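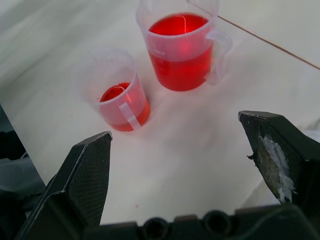 Flerkholm Plutular: mid-priced Android handset reviewed

Grullcombe Consumer Technology Service
Published March 9, 2020
Reading time: under ten minutes

Print | E-mail

The Plutular is the first handset from Flerkholm to be sold directly to the public. Earlier models were supplied only through employers and carried the employer's branding. The company has kept the plain appearance of those models, with a matt back, a flat screen and a headphone socket on the lower edge, and has added a software layer of its own called Sebastian. Members have asked the Service whether the handset is a sensible replacement for an ageing phone, and whether Sebastian can be ignored by those who do not want it.

The handset was used as a main telephone for 21 days by a member of the Service's staff. It was bought at the full retail price from the manufacturer's online shop. Flerkholm was informed of the review after the purchase had been made, and was invited to respond to the points raised under Updates.

Design and handling

The Plutular is slightly thicker than most telephones in its price range. It sits securely in the hand and does not slide on a smooth desk, which cannot be said of glass-backed competitors. The power button is on the left side, where most people will expect the volume control, and a number of unintended screenshots were taken during the first few days of use. The buttons cannot be reassigned in the settings.

The fingerprint reader is on the back. It responded promptly in most circumstances but was unreliable after the hands had been washed. Face unlocking is also offered. The Service does not recommend it, as the handset relies on the ordinary front camera for this purpose and the maker's own documentation describes it as a convenience feature.

A clear case is supplied in the box, together with a charger and a short cable. The cable is too short to reach from a skirting-level socket to a bedside table of normal height.

Screen

Colours are somewhat cool when the telephone is first switched on. A warmer setting is available under Display, then Tone, and is worth applying. Outdoor legibility is good. At its lowest brightness the screen remains rather bright for use in a darkened room, and the night setting changes the colour without reducing the brightness any further.

Text can be enlarged considerably before menus begin to break. At the largest size, however, the lower half of the alarm screen is pushed out of view, and the button for stopping the alarm has to be found by scrolling. The Service regards this as a fault and has reported it.

Software

Sebastian replaces the standard home screen, the dialling screen and the message list. Its principal idea is that contacts, messages and calendar entries concerning the same person should be gathered on a single page. In practice this works well for people with whom the user is in regular touch, and poorly for everyone else. Delivery firms, surgeries and banks were each given a page of their own, and these soon outnumbered the useful ones. Pages can be hidden singly but there is no means of hiding a group of them.

The resemblance to a well-known rival's software is close in places, particularly in the shape of the icons and the way in which open applications are dismissed. Users moving from that rival will find their way about quickly. They should not expect their previous purchases, messages or subscriptions to follow them, and the wording on the Flerkholm website could be clearer on this point.

Sebastian can be switched off. The option is found under System, then Home, and restores a conventional Android home screen. The dialling screen is restored at the same time, but the message list is not, and a separate messaging application has to be installed and set as the default.

Transferring from an older telephone

The handset is supplied with a transfer application, which must also be installed on the old telephone. The two devices are then joined over a home wireless network. A library of 1,093 photographs was transferred in a single attempt. All were present at the end of the process and the dates on which they had been taken were preserved. Albums were not preserved, and the photographs arrived as one continuous list.

Contacts were transferred correctly except where an entry held more than one postal address, in which case only the first was kept. Text messages came across in full. Alarms, wireless passwords and ringtones did not. Members with a large collection of voice memos should copy these to a computer beforehand, as the application does not mention them and does not warn that they have been left out.

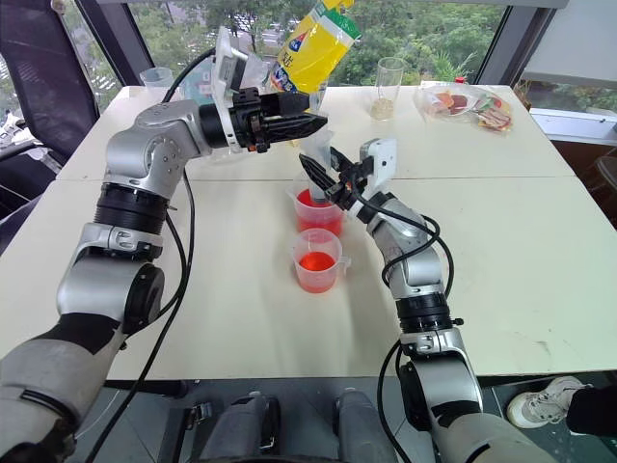
One reader commented on the advance notice of this review that the transfer had failed repeatedly until battery saving was switched off on the old telephone, and that the help pages made no reference to this. The Service repeated the transfer with battery saving on and obtained the same result. The application stopped without a message shortly after the old telephone's screen went dark. Members are advised to switch off battery saving on both devices before starting.

Battery and charging

Flerkholm claims up to 21 hours of mixed use. The Plutular lasted comfortably from early morning until bedtime on every day of the trial, including days with a long journey and heavy use of maps. Standby consumption is modest with Sebastian switched off and noticeably higher with it switched on. The handset becomes warm when it is charged and used for navigation together, but no warning was displayed.

Wireless charging is not provided. The battery cannot be removed by the user. A replacement service is offered by post, and the price is published on the manufacturer's website, a practice the Service would like to see adopted more widely.

Calls and reception

Call quality is very good. Voices were clear at both ends, and the loudspeaker is loud enough for use in a kitchen. The handset accepts two SIM cards, but the second shares its place with the memory card, so that a choice must be made between them. This is stated in the printed guide and omitted from the box.

Reception in the older parts of Grullcombe, where signals are weak, was comparable with that of the telephone it replaced. Calling over a wireless network is supported, subject to the network operator.

Camera

The rear camera is adequate in daylight and disappointing indoors. Moving subjects are often blurred, and the delay between pressing the button and the picture being taken is long enough to matter with children or animals. Documents and receipts are captured sharply. Video is steady when the user stands still.

Updates

Flerkholm undertakes to provide security updates for 2 years from the date of first sale. The period runs from the launch of the model and not from the day of purchase, so a customer buying the handset next August will receive a correspondingly shorter term. In its response the company confirmed this reading and stated that it had no plans to alter the arrangement. The Service considers the period too short for a telephone at this price.

Assessment

The Plutular is recommended, with reservations, to members who value clear calls and a dependable battery and who are content with a modest camera. It is not recommended to those who expect to keep a telephone for many years. Sebastian is best switched off from the beginning, before its contact pages have been built up, as these remain in storage until they are deleted individually.

The fault in the alarm screen remains open at the time of publication. Members who depend on enlarged text should wait until it has been corrected.

Print | E-mail

Contact us | © Grullcombe Consumer Technology Service | Back to top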